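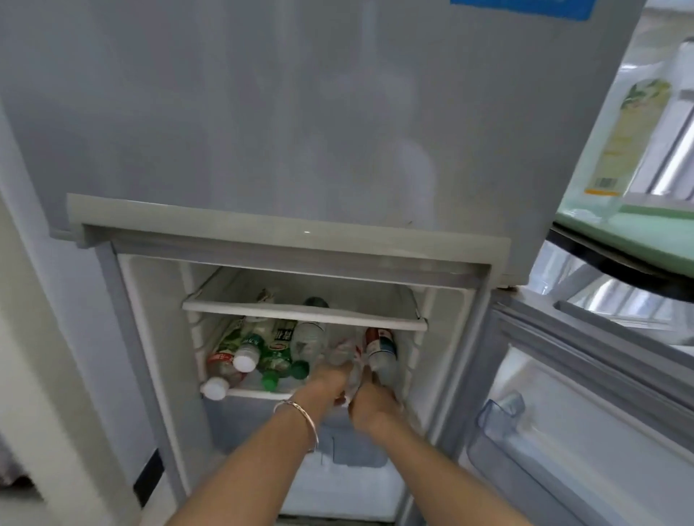 Jun 23, 2022

I have been meaning to write about the drinks situation for a while now, ever since Kelly Pickering asked in the comments how on earth we keep anything cold at our place in the summer with a fridge the size of ours. Well, Kelly, get comfortable, because I have opinions.

When we moved to Nandbridge in April the fridge was already in the apartment. It's a light grey one with a closed door up top and a middle compartment underneath, and for the first few weeks I treated that middle part like any other fridge shelf. I stood things up, and then I found that nothing taller than a jar of mustard would stand up! There's a glass shelf across the upper part of it, you see, and what's left underneath is wide and not very high. I sulked about this for a good long time. I even went and looked at new fridges at Penrose, where a very patient salesman named Trevor walked me past 13 of them, and I came home with a dish towel.

The answer was my aunt Morfudd's, and it took her all of one cup of tea to come up with it. Lay the bottles down. Caps to the front, bottoms to the back, side by side, like people in a very polite bed. Everybody fits. You can see every cap when you open the door, so if you know your colors (red cap, green cap, white cap) you don't have to pull anything out to find what you're after.

Now, a few things I've learned since, mostly the hard way.

Tighten every cap before the bottle goes in, and I mean really lean on it. I had one bottle of lemon soda that somebody (Ryan) had closed with two fingers while talking on the phone, and it let itself out very slowly over a weekend. I had the whole compartment out on the counter, crisper and all, with the good sponge. If a bottle has been opened, I like to stand it in the door if there's room, and drink it first.

Take things out of the shopping bag. I know, I know. It's so tempting to shove the whole lot in, bag included, when it's hot out and your arms ache from the stairs. But plastic bags bunch up between the bottles, and then one bottle rides up over its neighbor and the row won't sit flat. It only takes a minute to slide the bag off while you're in there with both hands anyway.

And use both hands, by the way. One to hold the neighbor still and one to move the bottle you want. Round things roll, and when you lift one out of the middle the rest all want to come and see where it's going. I used to wear my big chunky bracelets while doing this and they caught on everything, so now it's the thin silver bangle or nothing.
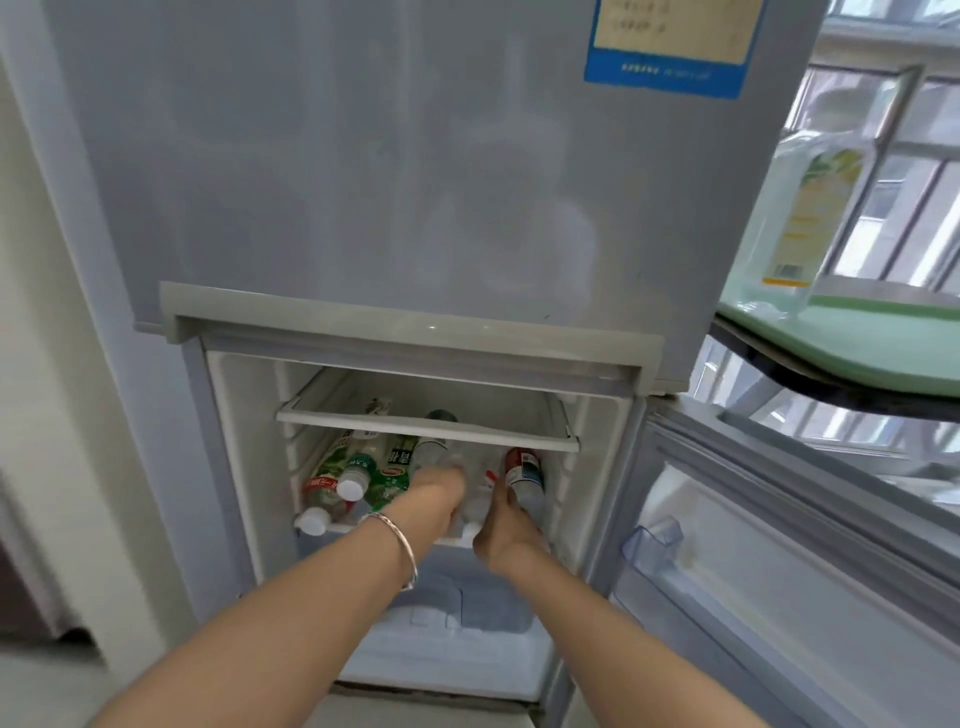 I also try to keep the same kinds together, though I'll admit that falls apart by the end of the week. Red label to the left has been the rule lately, and after that it's whatever fits. The glass shelf over the bottles I save for small, flat things, the little packets and leftovers that would get lost if they went in below. If I stack it too full I forget what's at the back, and then we have a sad little excavation every 2 weeks.

Ryan thinks the water should go on the right, closest to where he stands. We are still in talks about this. My neighbor Neville keeps all of his in a bucket on the balcony and says I'm overthinking it, but Neville also drinks his cola warm, so I don't know that he gets a vote.

Next time I'll get to the freezer, which needs a good going-over before I dare show it to anyone. Kelly, let me know how yours turns out, and whether the tall juice bottles fit lying down. Mine only just do, and I have to tuck them in at a bit of a slant.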